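Section 3. Caring for Your Estar Table Surface

3.1 Before first use

The Estar dining and work table is supplied by Westerberg with a factory oil finish. The finish reaches its full hardness once the table has stood in the room in which it will be used. During this period the surface should be kept clear of liquids and heavy articles.

1. Remove all packing material and retain the label bearing the batch number.
2. Wipe the top with a dry cotton cloth, following the direction of the grain.
3. Check that all leg bolts are tight (see Section 2).
4. Place the table at least 500 mm from any radiator or stove.

Note: Slight differences in shade between boards are a natural property of timber and are not regarded as a fault under the Clenarlow guarantee.

3.2 Routine cleaning

1. Remove dust with a soft, dry cloth.
2. For greasy marks, dilute 3 ml of Platow wood soap in 300 ml of lukewarm water.
3. Wring the cloth out well, so that it is damp and does not drip.
4. Wipe the whole top and dry it at once with a second cloth.

Caution: Do not use scouring powder, bleach, ammonia or steam cleaners. Do not leave wet cloths lying on the surface.

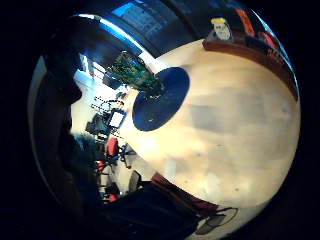 How often should the table be oiled?
Twice a year is sufficient for a table in normal household use. Tables in offices, canteens and reading rooms should be oiled every three months.

3.3 Re-oiling

Re-oiling is to be carried out in a well-aired room. Only Platow Oil 846 or an oil approved in writing by Westerberg should be applied.

1. Clean the top as set out in 3.2 and allow it to dry overnight.
2. Rub down any rough areas lightly with fine abrasive paper, along the grain.
3. Apply a thin coat of oil with a lint-free cloth.
4. Leave for fifteen minutes, then remove all surplus oil.
5. Do not use the table until the following day.

Warning: Cloths soaked in oil may catch fire of their own accord. Lay them flat outdoors to dry, or place them in water in a closed metal container before disposal.

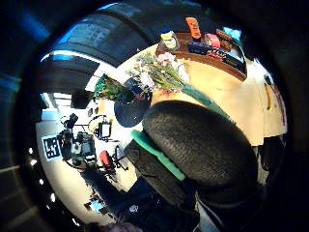 3.4 Marks and minor damage

Pale rings left by cups will usually fade after one further coat of oil. Shallow dents may be raised with a damp cloth and a warm iron, applied for a few seconds at a time. Deep scratches should be referred to the supplier.

Requests for repair are to be sent to Iulian Ene, Customer Service, Westerberg, quoting the batch number and the date of purchase.

Section issued 2021-01-21. Replaces all earlier versions.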